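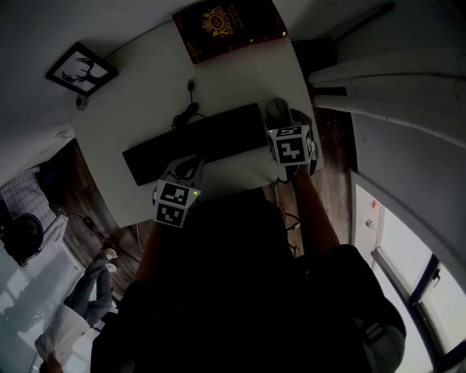 Robótica aplicada - Apuntes de la visita a Troltex
Unidad 3. Recogida de datos para manipulación

Lo que sigue son notas tomadas deprisa, completar con lo que cada uno apuntó. Entra en el examen de junio todo menos lo de presupuestos.

Orden de la jornada: charla corta, demostración en la mesa de oficina, preguntas. El taller grande (nave Cuevas) no se pudo ver, estaban en montaje.

Idea central de la demo: enseñar a un robot tareas de escritorio sin tener el robot delante. La persona hace la tarea, se graba, y de ahí sale la trayectoria. Dos maneras de hacerlo:

a) Mano desnuda con cubo de marcadores en la muñeca. Se estima la posición de la muñeca, no la de los dedos. Ojo con esto, en el cuestionario del año pasado falló mucha gente.

b) Pinza de mano. El operador coge los objetos con la pinza, que lleva su propia cámara. Lo que se graba se parece mas a lo que verá el robot después.

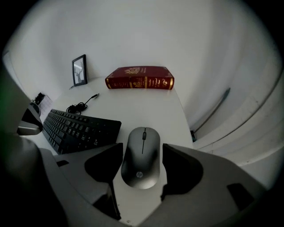 Tiempo de lectura: 3 min

Tarea de la demo: ordenar el escritorio. Ratón, teclado, cable. Parece una tontería, pero el ratón es buen objeto de prueba: redondeado por detrás, pequeño, y hay que cogerlo por los costados. Apuntar: anchura de apertura, orientación de la pinza respecto al eje largo del objeto, punto de contacto.

Lente gran angular. Ventaja: entra casi toda la mesa y parte de la pared, hay referencias de sobra para localizar la cámara. Inconveniente: las rectas salen curvas, hay que calibrar antes de medir nada. Repasar el tema de distorsión radial.

Datos que dieron en la charla: el conjunto Pindum tiene 434 demostraciones, repartidas en 13 tareas. Las sesiones mal sincronizadas se descartan enteras. Preguntamos por qué no recortarlas, respuesta: sale mas caro revisarlas que repetirlas.

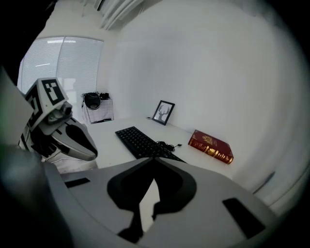 Trabajo con dos pinzas. El problema nuevo es la posición relativa: no basta con saber dónde está cada una respecto a la mesa, hay que saber dónde está una respecto a la otra, y con error pequeño. De ahí el bloque con marcadores que va encima de la pinza izquierda, girado de forma que se le ven dos caras. Con dos caras la orientación sale bastante más estable que con una sola (ver ambigüedad de pose en marcadores planos, apuntes de la unidad 2). Si el marcador queda tapado se tira de odometría visual y el error se va acumulando.

Software: Tremard, versión interna, no nos lo pasan. Para prácticas usaremos lo de siempre.

Para entregar, por parejas:
- Esquema de los sistemas de referencia: mesa, cámara, pinza izquierda, pinza derecha. Flechas con la transformacion que corresponda.
- Comparar a) y b): qué se mide, qué se pierde. Media página, no más.
- Elegir un objeto de escritorio que NO sea el ratón y proponer un agarre. Justificar el punto de contacto.

Extensión máxima 3 páginas con esquemas. Se sube al aula virtual en pdf, los .docx no los abro.

Falta: pasar a limpio el turno de preguntas. Lo cuelgo aparte.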